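Druvano 2.0 is out, and the replay tool finally makes sense

7 August 2023

I've been waiting on this one for months, so forgive me if I gush a little. Grondgate put out version 2.0 of Druvano this morning, its software for lining up wrist-camera video with the gripper's path through a room, and the part I care about most (the replay tool!) has been rebuilt from scratch.

If you used the old one, you know the pain. You'd load a session, hit play, and the camera path would drift away from the video until the gripper seemed to be floating through a wall. Then you'd go fix the time offset by hand and load the whole thing again. I once lost most of an afternoon to a single bad offset, and I still hold a grudge.

The new version works out the offset on its own when you import, and it flags the stretches where it isn't sure. I ran it on 111 recordings from our own pile last night with the release candidate, and it flagged 15 of them. I went through those by eye and most really did need help, mainly fast turns where everything smears. Not bad at all!

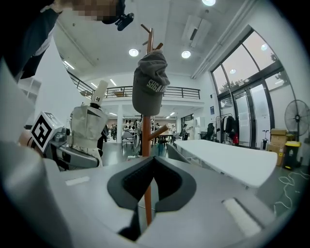
Gripper-camera view with a coat rack and an upside-down gray cap straight ahead.

Hats are a good workout for this stuff, by the way. A soft cap on a hook gives the pose tracker very little to hold on to up close, and the planner has to know which way is up before it picks a grasp. Druvano now lets you pin a grasp point in one moment of video and carries it through the rest of the clip, so you can check it from every angle the camera saw. I've wanted that forever.

Kuo-hua Wan, who leads the tooling work at Grondgate, told me the team tuned the importer on 4,000 clips and threw out their first two designs along the way. "The math was fine, the waiting was awful," he said. On my aging desktop a typical session now loads in 85 seconds, and I can start scrubbing before it's done.

A few gripes: the export menu is still a maze, and plugins written for Clornisance need a small patch before they'll load (the Chuang format reader works as is). Multi-camera sessions are also limited to two streams for now. Wan says that limit goes away in the next point release, but he wouldn't give me a date.

The update is free if you already have a license. Back up your project folder first, as old sessions get converted the first time you open them and there's no going back.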